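Zarnham Serving Tray, Rectangular, White
Item group: Trays and Sorting
Supplied by Fundden

The Zarnham is an open rectangular tray for packaged snacks and other light wrapped goods. It is a one-piece plastic part with ribbed, scalloped sides and no lid. Packs can be laid flat or stood on edge in a single row. Tall bags will project above the rim, and this does not affect stability as long as the heavier packs are placed toward the middle. 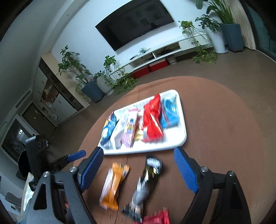 Outside length is 425 mm and side height is 49 mm. The rim overhangs the wall enough to lift the tray with the fingertips of both hands. The base is flat and has no feet, so the tray can be slid across a table or set on the floor. On soft or uneven surfaces, support the full base before loading.

Specifications
Shape: rectangular, open top
Color: white
Material: plastic
Length: 425 mm
Side height: 49 mm
Carton quantity: 16
Lid: not available

Loading
Place bags first, largest at the ends. Bars and small packs fill the remaining width. For mixed assortments, keep the crimped ends pointing up so that a pack can be removed without shifting its neighbors. Loose food should not be placed directly in the tray. Use a liner or a separate bowl.

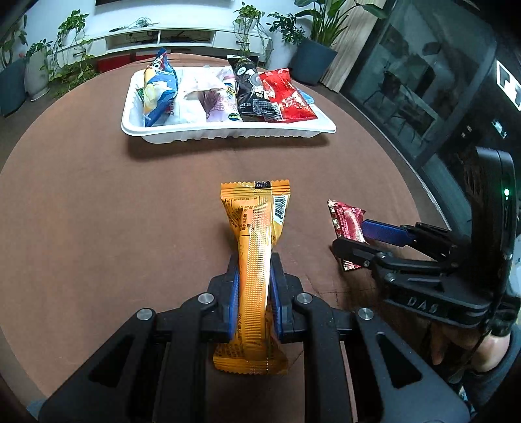

White tray with ribbed sides, holding assorted packaged snacks.

Care
Wipe with a damp cloth and mild dish soap. Do not use scouring pads; they dull the finish along the ribs. Maximum wash temperature is 50 °C. Let the tray dry fully before stacking. Trays stacked damp tend to stick and should be separated by twisting gently at one corner.

Related items
The Zikdale divider splits the tray crosswise and is sold separately. The Sowah tray is shorter and has smooth sides. Zikdale dividers do not fit the Sowah.

Ordering
Sold singly or by the carton. Cartons ordered before November ship with the earlier label, and the part is unchanged. Questions on fit or bulk orders go to Hongjun Bai at Fundden.

Page revised 6 September 2016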